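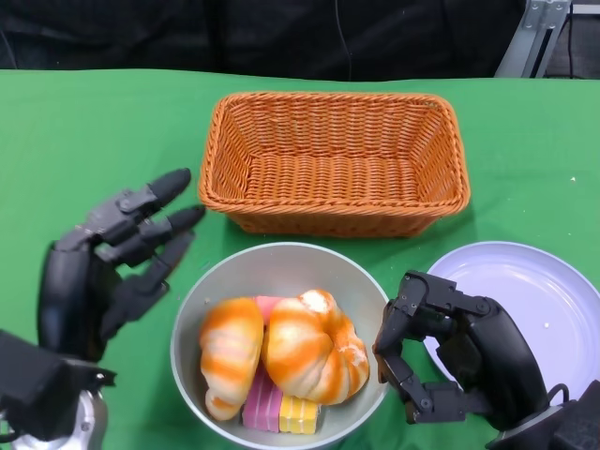
Severin Baumgartner wrote in last week to say that his Nono kit refused to pick up the same toy twice in a row, and was he supposed to have read the manual first? Well, yes. The manual is 268 pages, though, so here is the shorter way to get a two-handed Nono sorting toy food.

Last updated: April 22, 2024

What you're getting

Nono is Heydari's two-handed tabletop kit, sold through Jundness. You get both hands, the wrists, the cables and a practice program called Evport, which does the teaching part. You supply the table, the props and the patience.

Step 1. Dress the table

Put down a plain cloth and hang something dark behind it. Green works nicely against black. Smooth the cloth if you like; I stopped bothering.

Set out a basket, a bowl and a plate, all within easy reach of both hands. Run the start-up check before you put anything in front of the fingers. It takes 60 seconds and the hands wave about like a conductor with a grudge.

Step 2. Choose your groceries

Use squishy toys for the first sessions. Croissants and slices of cake are good, and a mix of shapes is better than a bowlful of the same thing. Soft toys forgive a heavy grip. Real croissants do not, and then you have no breakfast.

Step 3. Set the grip

In Evport, open the hand menu and start with the grip at its lowest setting. Raise it 2 notches at a time until a toy stays put when you tug it. Do each hand separately – mine have never agreed on anything.

Now switch to the wrist view and try a pickup. The overhead view flatters everybody. From the wrist you can see where the fingertips meet the toy, and whether the plate has come along for the ride. 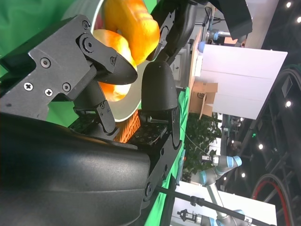
Step 4. Teach the task

Guide the hands through the whole job and save each run. Evport asks for 100 runs, and about half of that got me something I could watch without wincing. Move the toys between runs, or Nono will learn one spot on the cloth and defend it loyally.

If a run goes wrong, delete it right away. You won't remember which one it was by dinner.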